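Section 5. Working a shift with the pick cell

This section is for operators and shift leads on the artificial flower line at Brumen. It assumes the Hodutico arm has been mounted and leveled as described in Section 2. Wiring and network setup are covered in a separate sheet kept by Younes Saber.

5.1 What changes at the bench

Before the cell, each packer took stems from the supply tote, laid them flat, turned the blooms face up and boxed them. The arm now does the lifting and boxing. The packer lays out stems, checks petals and leaves, and decides what goes to rework. Job grades and break times stay as they were. Packers who used to rotate through boxing now rotate through inspection, two hours at a time.

The shift lead has one new duty, the hold log. Every stop over 5 minutes goes in it, with the cause and the name of the person who restarted the cell.

5.2 Starting the cell

1. Sign in at the Lei panel with your own badge. Do not work under another person's sign-in.
2. Check that the white tabletop is clear of boxes, tools and loose petals. Small marks on the surface can stay. Report a mark if the panel flags it as an object.
3. Press HOME and wait for the green light.
4. Open the gripper fully from the panel. Look at both fingers for glue, thread or lint and wipe them with a dry cloth.
5. Select the stem type. Hydrangea is program 152.
6. Set the speed to SLOW for the first tray.

Caution: Keep hands off the tabletop whenever the amber light is on. The arm may be waiting for a part and can move without a sound.

5.3 Laying out a stem

1. Place one stem at a time on the table.
2. Point the stem toward the front edge. The tip may hang slightly past the edge.
3. Spread any leaves caught under the bloom. A leaf partly covered by petals is acceptable.
4. Step back behind the floor line and press READY.
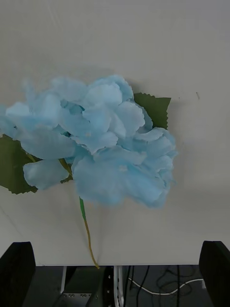 Can a packer stop the arm without asking the shift lead first?

Anyone at the bench can press HOLD at any time and for any reason. The lead is told afterward, and a hold is never counted against the person who pressed it.

5.4 During the run

The arm approaches with its fingers open, closes on the stem and lifts. If the grip misses, it backs off and tries once more. After a second miss it holds and calls for a packer.

1. On a hold call, wait for the red light to turn steady.
2. Reposition the stem by hand, or put it in the rework tote.
3. Press READY.

Note: Fabric petals fray when they are gripped directly. If you find three frayed blooms in one tray, switch to SLOW and tell the lead. Do not change the grip force yourself. Laurier Chisholm sets it for each stem type and keeps the list at the Sadon desk.

5.5 Pace and targets

The cell is set for 200 stems per shift. The number applies to the cell and is not a target for any one packer. Time spent on inspection does not appear on the panel and is not reported.

During the December rush, a second packer is assigned to the bench. One person lays out and the other inspects. Swap when the rotation bell sounds.

5.6 Ending the shift

1. Let the arm finish the stem it is holding, then press HOME.
2. Clear the table and return unused stems to the supply tote.
3. Check the floor under and beside the table. Cables must stay out of the walkway.
4. Fill in the hold log and sign it.
5. Sign out at the panel. The next operator signs in separately, even if the cell stays powered.

Section revised 2023-04-04. Earlier printed copies should be taken down from the bench.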